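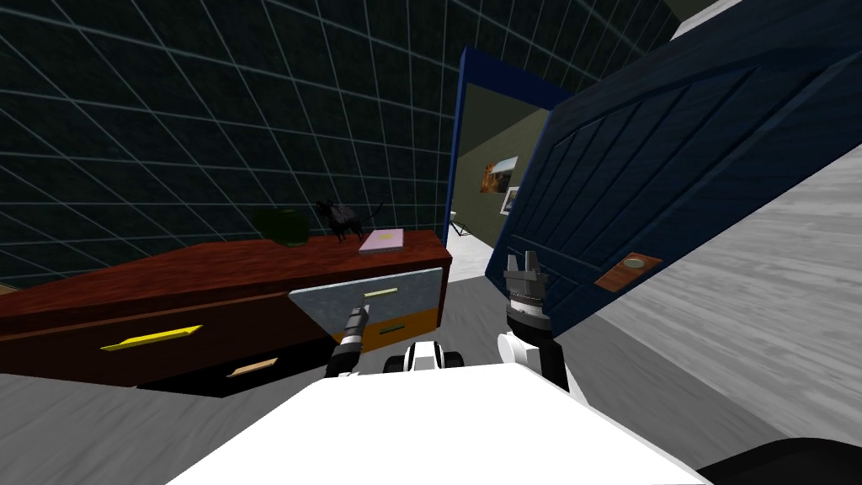
4. Recording a two-arm demo in the simulator

I always start people on drawers, since a drawer only moves one way and you learn the hand controllers fast. Load the Morkiten room from the scene list and give it 30 seconds to settle. Drive up until the long cabinet is in front of you and the door is off to your right. I like to keep the left gripper tip up by the pale yellow handle on the open drawer and park the right one near the door's handle plate, so neither arm has far to go once I hit record.

1. Put on the headset and hold both grips until the arms wake up. They follow your wrists, so start slow!

2. Press the left thumb button to start recording. You'll hear one beep.

3. Close the left gripper on the drawer handle and pull straight back. (I used to pull with my shoulder and yank the whole base around. Use your elbow.)

4. Let go, back off a little, then bring the right gripper to the door and push.

5. Press the thumb button again to stop, and name the take before you do anything else.

Note: Keep each take under 31 seconds. Vemik trims anything longer, and it trims from the end, where the good stuff usually is.

Caution: Don't let the arms cross in front of the body. The simulator allows it, but the real robot will fault, and your take gets tossed at review.

How many takes do you need? I do 15 per task before I send them over. Isabelle Dhillon does twice that and her door pushes look a lot smoother than mine, so maybe listen to her.

If the grippers lag behind your hands, quit and reopen the session on port 1530. If that doesn't fix it, ask Edmund Pietrzak for the other set of controllers.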